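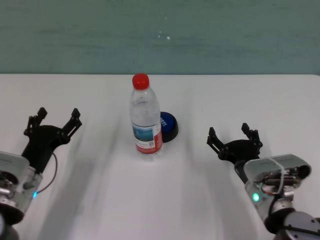

Bench notes, June, started 2:15 pm

Went over the white table before setting anything out. Two wipes with the damp cloth, then a dry one. The top still shows streaks when the lamp is low, but it will do.

Today's item is the water bottle, red cap, label left on. Dae-han wanted the label stripped. I'd keep it – the blue band and the red stripe make it easy to say which way the bottle is turned, and a bare one gives us nothing to go by. Agreed to leave it until Trudy has seen the June sheets.

The round blue piece with the black base stays behind the bottle, a little to the right. Hyun-seo asked for it closer to the wall. Tried that and didn't like the reach, so moved it back. Please don't shift it without writing it here.

Weighed a full bottle from the same pack on the Marnoveo scale: 222 g. Gun-woo got the same on the small scale in Midstead. We should use one pack until it runs out, then weigh again.

Layout is number 39 in the binder. The old sheet had the bottle on the midline and the new one has it slightly left. I crossed out the old sheet and initialed it.

Wall: the green paint is patchy and has a few pale specks near the middle. Mi-kyung says there is most of a can left in the Brasidau cupboard, code 1402 on the lid. Not urgent. If anyone does paint, cover the table first and leave it overnight.

To do:
new cloths
ask Trudy about the label
tape marks for the bottle and the blue piece, thin tape, no arrows
put the small scale back in its box

Stopped at 4:40. Bottle goes on the shelf with the cap tight.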